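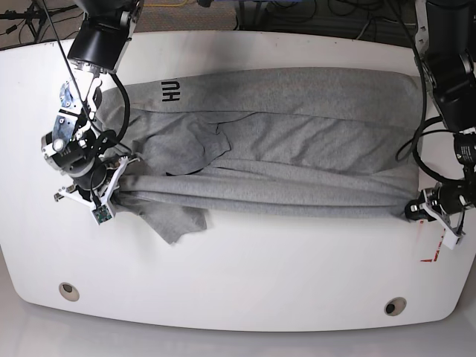

Gray top held at both ends, twisted up into a roll between the grippers.

Wed 27 May
Mitano kit, evaluation notes, cloth handling

Long entry, sorry in advance to whoever has to dig through it later. I wanted to get everything down while it's fresh, and the last entry on this kit was so short that I couldn't make sense of my own handwriting by the time I came back to it.

Where we are: the loan on the Mitano two-arm kit runs 30 days and we've used 14 of them, most of those on setup and on rigid things like the boxes and the little bottles. The boxes went well enough that I stopped writing them up. Cloth is what we want it for, so cloth is what it gets from here to the end of the loan, and if the numbers on cloth are poor then it goes back and we put the money somewhere else until September.

Started the morning with the full calibration, both arms, by the book. I do like how the Mitano people wrote this part of the manual. It's plain, it goes in the order you really do things, and it warns you about the cable before you've snagged it and not after. (Compare the Liseo software guide, which I'll get to.) The left arm came up fine. The right arm wanted its zero redone, same as last week, and then it was happy for the rest of the day. I've put this on the list of questions for Mitano. It's a small thing but if we end up doing it every morning it will drive us all up the wall.

Garment work next. I'm sticking with the heather gray top for now, partly for consistency and partly since gray is a fair test against the white table - enough contrast that the outline is never in question, not so much inside the garment that the folds are easy. The folds are the whole problem. One layer of gray knit on top of another layer of gray knit looks like nothing much at all, and I found myself squinting at the wrist views trying to decide which ridge was an edge and which was only a wrinkle, so I can hardly blame the software for being slow about it.

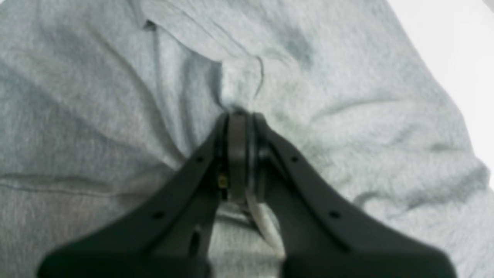
The fingers themselves I've warmed to. I came in expecting to swap them out on day one and I haven't felt the need. They get down into a bunched-up pile without shoving the whole thing across the table, and when they let go they let go, with no thread or fuzz hanging on. What they don't do well is tell you how much they've picked up. One layer or three, the reported width hardly changes on a thin knit, and the grip current is too noisy to be any use at the light settings. I'd assumed we could read layer count off one or the other. We can't, or at least I can't with what the kit exposes. The Castent pads might help there, being softer and a good deal grippier, and they come with their own little pressure readout. They're also a separate order and not cheap, so I'd like to see a loaner set before anyone signs for them.

Something worth repeating for whoever takes the next session: keep the approach speed low for the last stretch. The default is fine for boxes. On cloth it pushes a fold ahead of itself and then you're pinching something other than what you aimed at. I dropped it to the second slowest setting and left it there all day.

Now Liseo. I've been putting off writing this part because I want to be fair. The Liseo package is what Mitano bundles with the kit for the teleoperation and the logging, and there is a lot in it that I'm grateful for. Starting and stopping an episode is one key. The logs open without a fight. The three views line up in time without my having to do anything, and anybody who was here for the old rig will remember how many evenings went into that. But the settings are scattered over four different panels, two of them have the same name, and the guide was clearly written for the version before this one. I spent a good part of the late morning looking for the option that keeps the grippers closed when you pause. It's under Display. I have no idea why it's under Display. Writing it down here in capitals so it can be found again: HOLD ON PAUSE IS UNDER DISPLAY.

With that switched on, the afternoon was much nicer. You can stop, stretch your hands, have a look at how the cloth is lying, and carry on without losing the hold.
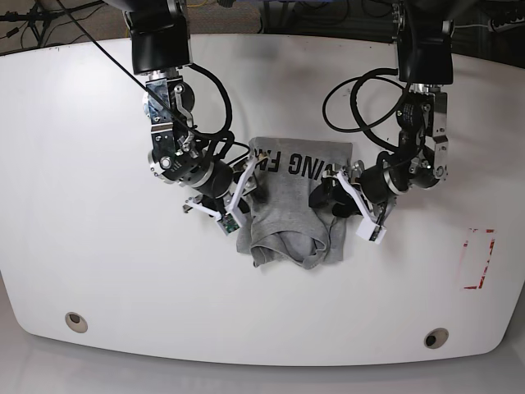
Two-handed moves are where the kit earns its keep, I think. One arm on its own with a shirt is a sad business, you just drag the thing about. With both, you can take the two sides and pull out most of the mess in a single go, and then it's down to how neat you want to be. My trouble was mostly with my own hands. The control handles are light and pleasant, but there's a bit of lag on the wrist roll that isn't there on the other joints, so I kept over-rotating and then correcting, and a long piece of cloth held at both ends shows you every degree of that. It winds up. Going slower helps, and so does setting both wrists before closing either gripper. Do that first! I must have told myself so a dozen times and then gone and done it the other way round.

The pull force limit also needs a look. The factory value is conservative, sensibly so, but on a stretchy knit the arms go quite a long way before the limit means anything, and by that point I'd be worried about seams. I would like a limit on distance between grippers as well as on force. If Liseo has one I haven't found the panel. It may be under Display.

Table notes, since I'll forget otherwise. The red tape rectangle over on the right side is getting worn and I'd like to redo it before the scoring runs, with fresh tape and the same corners. Please don't move it by eye. The rounded front edge of the table is no bother with the arms where they are now, the reach is generous, and I never came close to the limits at the front.

Cables: the black ones along the arms are routed per the Mitano drawing and I still think the loops are too long. They haven't caught on anything. I just don't love watching them swing over the work. There's a clip set from Majumder that is supposed to fit this size of arm, sold in packs with the adhesive already on, and I've asked for a price. If it's reasonable I'd put them on both arms and compare a day with and a day without.

For the late session I switched from flattening to small grasps near the neckline, reasoning that a neckline is the one part of a top you can find again and again, whatever state the rest is in. This was the best stretch of the day. Low speed, wrists set first, hold on pause, and suddenly the kit felt like something I'd want to keep.

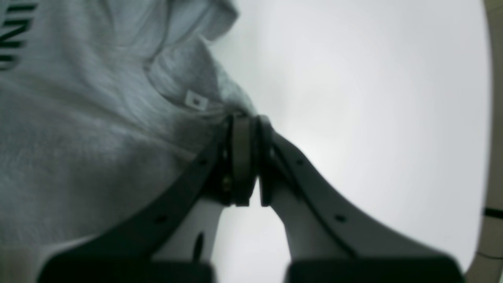 Wrist view, pinch just below a raised fold. Small white label up and to the left of the pads.

I'm not going to put a success rate down from one day of me learning the handles. Whoever reads this for the purchase decision should wait for the proper runs. My feeling as of tonight, for what it's worth: the arms are good, the stock fingers are better than I gave them credit for, and the bundled software is a decent tool with a messy front door. I'd lean toward keeping the hardware and I'd want a written answer from Mitano on whether we can run our own logging in place of Liseo without losing support. The sales page says "open" several times and never says what that covers.

To do

Ask Mitano about the right arm zero, and whether there's a firmware fix.
Ask for a loaner set of Castent pads, both grippers.
Majumder clips, chase the quote.
Wrist roll lag: log the handle and the arm together and measure it properly, my impression isn't enough.
New red tape.
Copy my low speed settings to the shared profile so the next person doesn't start from the box defaults.
Write up the neckline grasps as a proper task with a start state we can reset to. I'd suggest crumpled and dropped from a fixed height, though I'm open to other ideas, put them in the margin.

Left powered down, handles parked, manual back on the shelf with a sticky note at the calibration page.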